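Wokico Bench Arm Set-Up Guide
Section 2. Planning and Budgeting Before You Order

Revised January 4, 2019. Prepared by Siham Tannous and Rhodri Edwards. Replaces the two-page purchasing sheet that shipped with earlier kits.

Read this section before you send in a purchase order. Section 3 covers unpacking and assembly, and Section 4 covers calibration. If your arm has already arrived, do steps 4 through 8 anyway and go straight to Section 3.

2.1 Decide what the arm will pick up

1. Write down the objects you want the arm to handle. Include the smallest one and the heaviest one.

2. Weigh the heaviest object with whatever it will have in it. A paper cup is easy to lift empty and much harder when it is full.

3. Check each object against the gripper table in Appendix B. The standard two-finger gripper comes with the base kit. Soft fingertips are a separate line on the order form.

Note: Small cubes are a good first object. They have flat sides for the fingers to close on, and a colored cube on a white table is easy to find with an overhead camera. Buy or make more than you need.
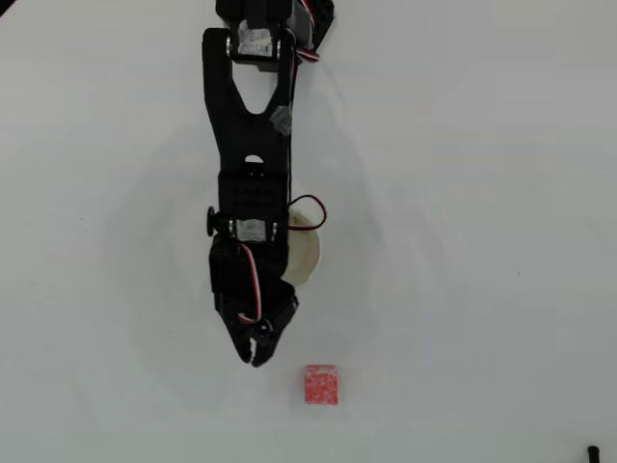 Caution: Do not size the arm by reach alone. The servos work hardest with the arm stretched out, and a load that is fine close to the base may be too much at full reach. If any object on your list is close to the limit in Appendix B, move up one size of shoulder servo at the time of ordering. Changing it later means taking the arm down to the mounting plate and running the cables again.

2.2 Plan the table

4. Measure the table you intend to use. The arm needs clear space on every side that it can swing through, including behind the base.

5. Push down on each corner. If the table rocks, fix it or pick another one. Folding tables are not suitable.

6. Choose a plain, light top if you have the choice. A glossy white top works and wipes clean, but it reflects ceiling lights. Allow for a matte mat in the budget if you plan to use a camera.

7. Find the nearest grounded outlet and measure the cable run to the base. The supplied power lead is short. Extension leads must be rated for the supply and must not cross a walkway.

8. Leave room for a second table or desk for the computer. Keep the keyboard outside the reach of the arm.

Note: Rooms with rolling chairs need a little more thought. Mark a line on the floor and keep chairs behind it whenever the arm has power.

2.3 Work out the cost

The figures below are for one arm, in US dollars, before tax and freight. They are the Wokico list prices on the revision date.

Base kit with gripper, mounting plate and cables: 686
Camera, stand and matte mat: 315

Freight is quoted by Mernico, who handle all our shipments, and depends on where you are. Ask for the quote in writing and attach it to the order.

9. Add spares to the first order. Servos at the wrist and gripper wear sooner than the others, so order at least one of each. Add a pack of servo cables as well. They bend every time a joint moves, and a worn cable can look like a bad servo.

10. Add staff time. Two people who have not built one before should set aside up to 9 hours for assembly and calibration together. Nermin Karakaya, who runs our training days, suggests splitting this over two sessions with calibration in the second.

11. If you are buying more than one arm, order a single kit first and run it for a few weeks. Most sites change something after that, usually the table or the fingertips. Prices on the second order are held for 6 months from the date of the first invoice.

2.4 Run a trial task before you commit

Irnport and our other dealers keep a demonstration arm set up on a table. Bring your own objects if you can. A useful trial is short and close to the real job: pick up one part, carry it a small distance, put it in a container, open the fingers, return to rest.

12. Place the container where the arm can reach over the rim without touching it.

13. Place the part between the container and the edge of the table, then try it in several other spots.

14. Watch the cables at the wrist as the arm turns. They should hang in an easy loop and never pull tight.

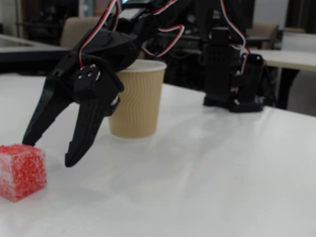
Figure 2-1. Gripper with fingers open near a red cube. Ripple-wall paper cup and arm base behind.

15. Write down every miss and where the part was at the time. Misses in one area of the table point to reach or mounting. Misses all over point to calibration or the wrong fingertips.

Caution: Keep hands off the table while the arm is moving. Switch off at the supply before you reach in to move a part.

2.5 Placing the order

16. Fill in the order form in Appendix A. Give the table size and the object list from step 1.

17. Send the form to Margit Pintér in the orders office. Orders for schools go through Marchetti and need the school's purchase number on the first page.

18. Allow extra time in July — the warehouse closes for stock count and nothing ships that week.

Questions about servo sizing go to Bleddyn Ifans. Have the object weights ready when you call.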